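Research Assistant in Physical Chemistry (fixed term)
Salian Laboratory, Zusthorpe
Posted 21 June 2026

The Salian Laboratory is looking for one research assistant to join our group on surface chemistry. We study how small organic molecules attach to metal oxides in water, and how fast they leave again. The position is for 7 months, with a possible extension if the funding allows.

The work belongs to the Mellix project, which compares adsorption data from several methods. Our collection now has 1,498 measured curves, and many of them must be repeated at a second temperature. 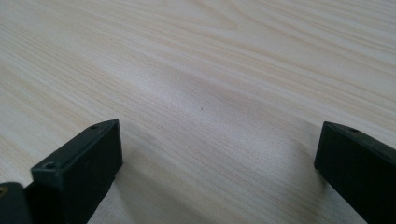 Your main tasks will be to prepare buffer solutions, to run the calorimeter and the UV spectrometer, and to keep the lab notebook in good order. You will also help to fit the curves with our own scripts. Knowledge of Python is welcome, but we can teach you the parts that you need.

What we ask from you

A bachelor's degree in chemistry, biochemistry or a near field
Practical experience with weighing, dilution and pH measurement
Good basic knowledge of thermodynamics
English that is good enough to write short reports
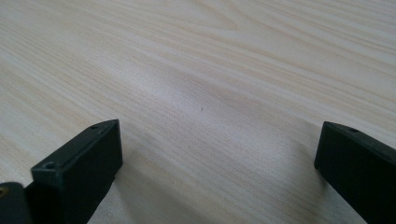

Tabletop with a pale wood grain.

Applicants who finish their degree this summer may also apply. In this case please send a list of the courses you have passed until now. Experience with oxide powders is useful, but it is not required.

Working conditions

The working time is 40 hours per week, from Monday to Friday. Some measurements run for a long time, so one late evening in the week is possible, and these hours are given back as free time. Protective clothing and safety training are provided in the first week. The laboratory is ten minutes on foot from Zusthorpe station.
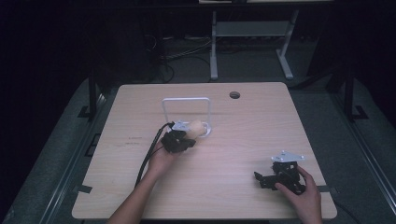

Light wooden table with a white wire frame standing toward the back.

For assistants who move from another town we pay a single amount of 400 dollars toward the costs. Please keep your receipts. Our partner company Jidier supplies the reference samples, and you will visit its workshop once during the contract. Travel for this visit is paid by us.

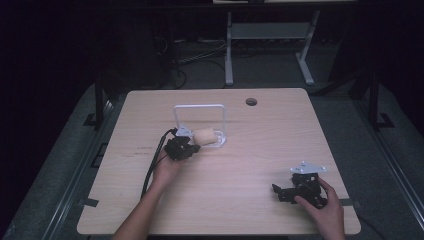
How to apply

Please send a letter of one page, your resume and a copy of your last certificate in one PDF file. In the letter, describe one experiment which did not go as you expected, and what you did next. We do not need a photograph. Write "Mellix assistant" in the subject line and use the application address on the contact page of the laboratory.

We read the applications in the order they arrive, and the position stays open until it is filled. Interviews are by video call and take half an hour.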